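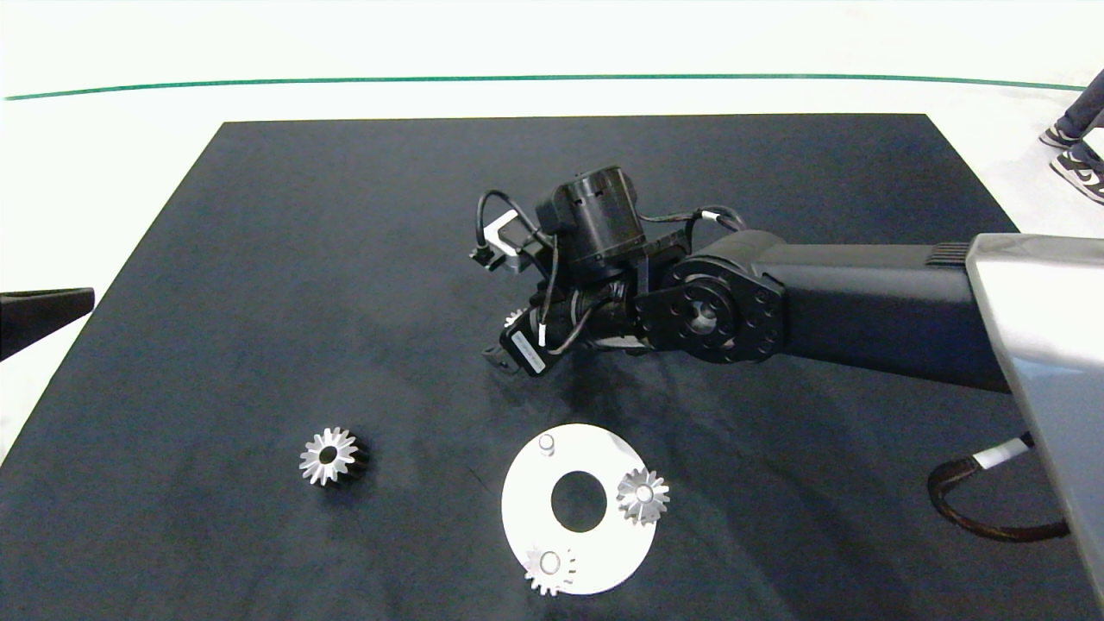
Ticket 2239 : pignon conique qui ne descend pas sur son téton
Produit : plateau annulaire Finunton, jeu de pignons coniques
Ouvert par : Selim Yalçınkaya
Ouvert le : 1 novembre 2018
Statut : résolu (enfin presque, voir tout en bas)

Message initial

Bonjour l'équipe,

Je reviens vers vous avec mon plateau Finunton, celui que j'ai commandé avec le jeu de pignons coniques pour l'atelier d'initiation à la mécanique. La plaque blanche en anneau, avec le grand trou au milieu et les petits tétons blancs sur lesquels on enfile les pignons, vous voyez laquelle. Le principe est tout bête : on prend un pignon, on le présente au-dessus du téton, on lâche, il descend. Sauf que chez moi il y a un téton qui ne veut rien savoir !

C'est celui du haut à gauche, quand on pose la plaque comme je le fais sur mon tapis noir. Le pignon s'engage d'un poil, puis il se met de travers et il reste perché. Si j'appuie, il se coince (et là bon courage pour le ressortir, j'ai failli emporter la plaque avec). À droite, aucun souci, ça tombe tout seul. En bas ça va aussi, mais le pignon dépasse du bord de la plaque et je me demande si c'est prévu comme ça ou si j'ai un modèle mal percé.

Ce que j'ai déjà essayé :
- échanger les pignons entre eux : même chose, c'est toujours le même téton qui râle
- retourner le pignon, dents vers le bas : encore pire
- souffler dans l'alésage, passer un coton-tige
- tourner la plaque d'un demi-tour, au cas où ce serait moi qui arrive de biais : rien de changé

Pas encore essayé : le papier de verre. Je préfère vous demander avant de faire une bêtise.

Selim

Réponse du support

Bonjour Selim, merci pour la liste, ça nous fait gagner du temps. Pour le pignon du bas, pas d'inquiétude : il déborde sur tous les plateaux de cette série, le téton est placé près du bord exprès pour qu'on puisse attraper le pignon par-dessous. Pour le téton qui coince, pouvez-vous regarder s'il y a une petite bavure sur l'arête du dessus ? Passez l'ongle tout autour. Et dites-nous si vous avez mis de la graisse.

Suite, Selim

Alors, l'ongle a trouvé quelque chose ! Une toute petite crête, côté extérieur de la plaque, je ne la vois pas à l'œil mais je la sens très bien. Les autres tétons sont lisses, j'ai vérifié.

Pour la graisse... oui, bon. J'avais mis une noisette de Femon sur le téton en me disant que ça aiderait. Ça n'a rien aidé du tout, ça a surtout ramassé les peluches du chiffon. J'ai tout nettoyé depuis, téton et alésage.

Réponse du support

C'est bien la bavure. Prenez du papier abrasif très fin, grain 2000, et faites deux ou trois tours sur l'arête du haut, sans toucher au flanc du téton (sinon le pignon aura du jeu et les dents ne tomberont plus en face). Essuyez, essayez à sec, recommencez si besoin. Pas de graisse sur ce montage. Si ça coince toujours, on vous envoie un téton de rechange, référence 519, il se pose par-dessous.

Suite, Selim

Je n'avais pas de grain 2000 sous la main, j'en ai trouvé une feuille au fond d'une vieille boîte Bralletti, entre des forets émoussés et un mètre ruban qui ne se rembobine plus. J'ai fait deux tours, j'ai essuyé, j'ai présenté le pignon bien à plat... il est descendu aux trois quarts. Encore un tour, et hop, au fond, avec ce petit bruit sec que j'attendais depuis le début. Je l'ai retiré et remis une bonne dizaine de fois, rien que pour le plaisir.

Au passage, deux choses que j'ai apprises et que vous pourriez mettre dans la notice. D'abord, poser la plaque sur un tapis qui accroche, parce que sur mon sol blanc tout lisse elle filait dès que je touchais un téton. Ensuite, ranger les pignons en attente assez loin : couchés sur le côté, ils roulent en rond et viennent buter contre la plaque au pire moment.

Il me reste une question. Les dents du pignon de droite accrochent un peu quand je fais tourner celui du haut à la main, sur un seul point du tour. Je pensais comparer avec un pignon Steiner qu'un collègue doit me prêter, il a l'air d'avoir le même alésage. Est-ce que je risque d'abîmer le téton si le diamètre n'est pas tout à fait le bon ?

Réponse du support

S'il ne descend pas sous son propre poids, ne forcez pas et tout ira bien. Repérez au feutre la dent qui accroche et envoyez-nous le résultat, on laisse le ticket ouvert jusque-là.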